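3.2 Soft Toys and the Problem of Category

Of the 82 household objects retained for the sorting study, 14 were soft toys. They proved the hardest group to place in the coding scheme set out in Section 3.1, which assigns each object to a class by its main material, its overall shape and the room in which it is usually stored. Most kitchen and desk items could be coded on all three measures in a single pass. The soft toys could not. Two coders, Inga and Betancur, worked through the group separately and then compared their sheets with the third author, Ayala, present to settle disagreements.

The first source of disagreement was shape. A stuffed animal has a body and limbs, and the limbs may be spread, folded or tucked under depending on how the toy was last put down. The Huaranga protocol, from which our own scheme was adapted, asks coders to record the outline of an object "at rest." For a mug or a book this wording is sufficient. For a toy with long limbs, one object may yield several outlines, and a coder who sees it on a table will not draw the same shape as a coder who sees it on a shelf. Figure 4 gives a case of this kind. The toy monkey is on its back, with its tan arms bent at the elbow and overlapping on the chest and its legs lying side by side.

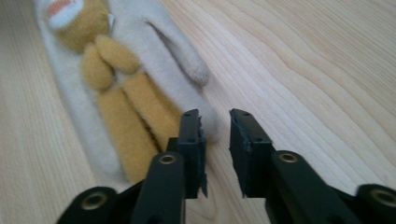

Figure 4. Plush monkey on a light wooden surface, arms crossed over the torso.

The monkey was entered by one coder as "long, narrow" and by the other as "irregular, with limbs." Both entries are defensible. The parallel legs and the folded arms support the first, while the cream-colored arm that reaches out across the wood supports the second. After discussion, the coders agreed to record limbs as a separate field and to leave the outline field for the trunk and head alone. This change was then applied to all of the soft toys, including those on which the coders had first agreed.

Color raised a second and smaller difficulty. The scheme allows one main color and one secondary color. Where a toy combines two tones over large areas, as the monkey does with its mustard-tan and cream-white fabric, the choice of main color depends on which parts are facing up. We therefore instructed coders to list both tones as main colors when neither was plainly the larger. Small facial details, such as the white and orange-coral mouth patch, were entered under "markings" and were not used in assigning a class.

Storage location was the least reliable measure for this group. In the household interviews carried out at Darenside in February, participants named the bedroom, the living room and the hallway for toys of the same type, and several gave more than one answer. Correa and Sánchez had noted a similar spread in their pilot interviews. We kept the location field for completeness but gave it no weight in the final grouping of soft toys. The revised fields are listed in Appendix B, and agreement between coders before and after the revision is reported in Section 4.1.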